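4.2 Task Setup and the Grid

The course ran for one term, and the final project was the same for every team: get an arm to pick up a small object in one cell of a taped grid and put it down in another. Teams were told the rules in the first week and discovered what the rules meant some time later. Each team had 1000 lines of code as an upper limit, a number we chose because it looked firm on the handout. Two teams came close to it. One of them had spent most of its allowance on error messages.

The work surface was cardboard with blue tape laid over it. We had planned on a printed mat, and the first author, Gyu-bin Hwang, had gone as far as drawing one, but the cardboard went down as a stopgap and by December the students had built their whole coordinate system on it. Tape is forgiving stuff. It is also never quite straight, and a team that measured one cell and multiplied soon learned that the other cells had opinions of their own. We left the lines as they were. Straightening them mid-term would have broken every calibration file in the class, and we had to walk past these people in the hallway.

Teams named their controllers, which we had not asked for. Plimora planned each move from scratch. Mornow kept a table of saved poses, one per cell, and looked them up. Ignacio did a bit of both and was the hardest to grade. Estov, the baseline written by the teaching staff, finished behind 2 of the 3, a result the students brought up often.

A trial began with the arm waiting over the grid, gripper down, and a cell called out by the person running the session (Figure 5). The team could then touch nothing but the stop button. Five trials made a round. A drop outside the target cell counted as a miss, and a drop on the tape itself went to Vibeke Overgaard, whose rulings were final and not always consistent – she has since written them down.

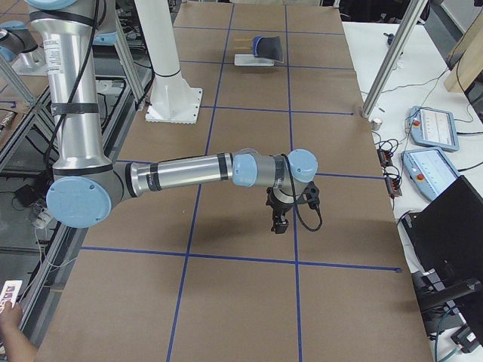 Figure 5. The arm over the taped grid, with the two teach pendants on the side table at right.

Most misses came from height. A team would get the cell right, lower the gripper to where the table had been the week before, and close on air. Cardboard sags and lifts at the seams, and a saved pose knows nothing of this. Mornow suffered the most and fixed it the least elegantly, by adding a slow downward creep to every pick. It cost nearly 3 seconds per trial and worked so well that Plimora copied it, with a comment in the code calling it "adaptive descent." We gave both teams full marks for the method and took a point off Plimora for the name.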